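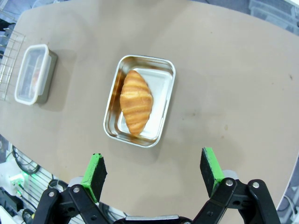
Chapter 7
Who Runs a Sport? Governing Bodies and Their Rules

Most people who play sport at the weekend never read the rule book of the body that governs it. They pay a fee, turn up and play. Behind each match, though, there is usually a club, a league, a regional association and a national body, and each has powers over the one beneath it.

This chapter looks at how those powers are shared out. Our main case is the Prenport Handball League, which in July had 392 registered adult players and 532 juniors. Its clubs elect a board every two years. The board sets the fixtures, appoints referees and hears complaints.
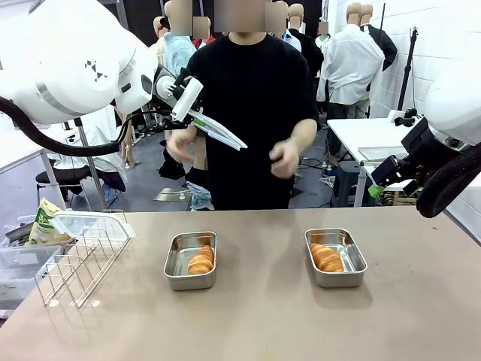 Figure 7.1 Two croissants in separate metal containers.

A league's powers have limits. When the Naciri club was fined 200 euros for fielding an unregistered player, it appealed to the regional association, which cut the fine by half but let the result stand. Section 7.3 follows that appeal from the first letter to the final ruling.

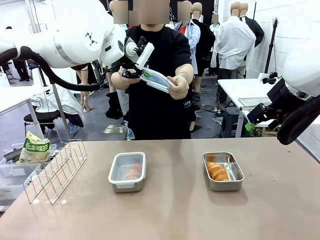 Figure 7.2 A clear plastic lid, held at both ends.

Section 7.4 turns to money. The Diltari Cup, played in the Nodier sports hall, draws roughly 2112 spectators over its two days, and ticket income is divided between the host club and the league.

Key terms: statute, affiliation, sanction, right of appeal, host club.

Before you start, find out which body governs a sport played in your area and how its officers are chosen. Keep your notes for Exercise 7.2.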